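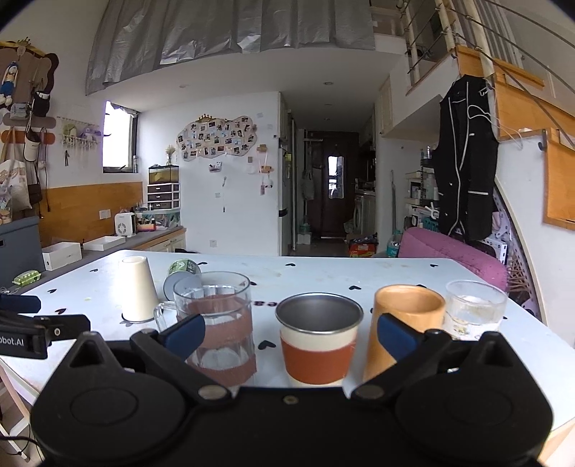 Filed under: Drinkware > Sleeves and Bands > Marks on Furniture

Summary: Rust-colored ring left on white tabletop under sleeved steel cup
Location: Loft unit, Prorkorbridge
Opened: 28 September 2018
Status: Closed, workaround in place

Problem as reported

A faint orange ring appears on the white table after the Gollarach steel cup has stood in one spot overnight. The ring is the same diameter as the bottom of the cup. It wipes off with a damp cloth if caught the next morning. One ring that was missed for several days needed baking soda, and the cloth lifted the point of one of the black heart decals while I was at it. The cup has a cream and rust-orange sleeve. No ring has been seen under any other cup, but the others get moved around more, so that was not conclusive when the ticket was opened.

Environment

Table: white top, small black heart decals applied by me in July. Decals are the stick-on kind with no topcoat.
Cups in regular use: steel cup with sleeve, glass mug with the brown band, green and white cup, cream cup (kept upside down), orange cup, clear tumbler.
Cleaning: all cups hand washed. The sleeve normally stays on the steel cup during washing. This matters, see below.

First reply from Gollarach support (condensed)

They asked whether the cup was rusting. They wanted a check of the base seam and a wipe of the bare steel with a white paper towel. They also asked whether anything else orange was used on the same table.

Check 1: rust

Sleeve removed. Base and side wiped with a dry paper towel, then with a wet one. Both towels clean. Base seam looked at under a flashlight, no pitting and no brown spots. Rust ruled out.

Check 2: other cups

The orange cup was the obvious suspect. Filled it with hot water and left it on a damp paper towel overnight. No color on the towel. Same test with the glass mug, in case the brown band was shedding something. No color. Both ruled out.

Check 3: sleeve, dry

Sleeve off the cup and fully dry, pressed onto a damp paper towel with a heavy book on top. Left for four hours. Very light orange trace along one edge, hard to see except in daylight. Recorded as inconclusive.

Check 4: sleeve, wet

Sleeve soaked in 100 ml of tap water at 54°C (kitchen thermometer) and left to cool. The water turned pale orange. Pressed the wet sleeve on a paper towel and got a strong mark from the rust-orange part and nothing from the cream part. Repeated with a second soak in fresh water. Color weaker, still present.

Cause

Dye from the rust-orange part of the sleeve. Washing the cup with the sleeve on traps water between the sleeve and the steel. The water runs down slowly after the cup is put back on the table, picks up dye, and collects around the base. The time it takes to do this is why the ring only shows up overnight. The brown-band mug never did it, and the rest have no sleeve at all.

Second reply from Gollarach support (condensed)

They agreed the sleeve was the source and offered a replacement. Declined for now, as the replacement would be the same color. They advised against bleach or vinegar on the sleeve. I asked whether a cold salt soak would set the dye and they had no data on it. Not tried.

Fix applied

1. Sleeve comes off before washing. Rinse it separately in cold water until the water runs clear. It took several rinses.
2. Dry the sleeve flat on a rack overnight. It dries out of shape if it hangs from one edge.
3. Dry the steel cup completely before the sleeve goes back on, including the lower part where the towel tends to miss.

Result: no ring after two weeks of normal use. The wet towel test now gives a trace you have to look for.

Tabletop cleanup

Fresh rings: damp cloth, nothing else. Older rings: baking soda paste, fingertip only, worked away from the nearest decal. Do not use a scrubbing sponge — it dulls the black and catches the points of the hearts. The lifted point was pressed back down with a spoon and a sheet of baking paper over it. Holding so far.

Still open, not tracked here

The green and white cup rocks slightly on this table and on the kitchen counter. Separate ticket with the Zernimon store where it was bought.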